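**Kekcombe open day – anyone else go on Sunday?**

**plulley_fan**
Went to the robotics open day at Kekcombe. Two rooms were set up, one with the arms and one with the hand-held grippers, which visitors could try.
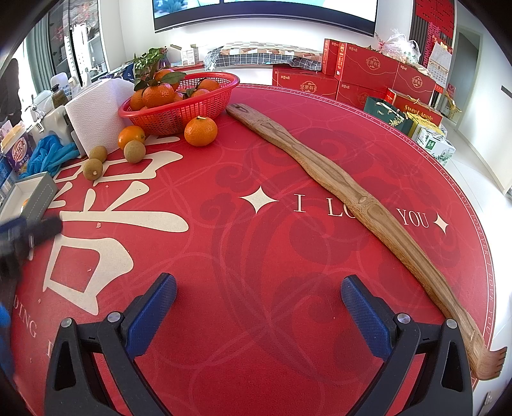

*Gripper table: back scratcher, mandarins, longans.*

Duarte Rebelo ran that table. You squeeze, the jaws close, and the recording is used later to train an arm. He said they had 2,319 recordings before the doors opened.

**jener_owner**
I went in the morning. The back scratcher was harder than the fruit for me. I kept picking it up too near the claw end and it swung round.

**Tamsel**
Not convinced. A person holding the gripper is doing all the clever bit. I'd sooner have watched an arm do it.

**plulley_fan**
The arms were next door, on at 2. Did you miss it?

**Tamsel**
I saw it. It moved one mandarin to a basket and then stopped for almost 107 seconds. The old Jener at our place does more than that.

**jener_owner**
Yours does the same move all day with the parts in a jig, though. Different job. I do agree the wait was too long – half the room had left.

**oldbench**
Does anyone know whose finger pads those are, the blue ones? I asked and was told Procházka, but I can't find them listed.

**plulley_fan**
Didn't ask, sorry. Duarte said he'd answer emails, the address is on the back of the leaflet.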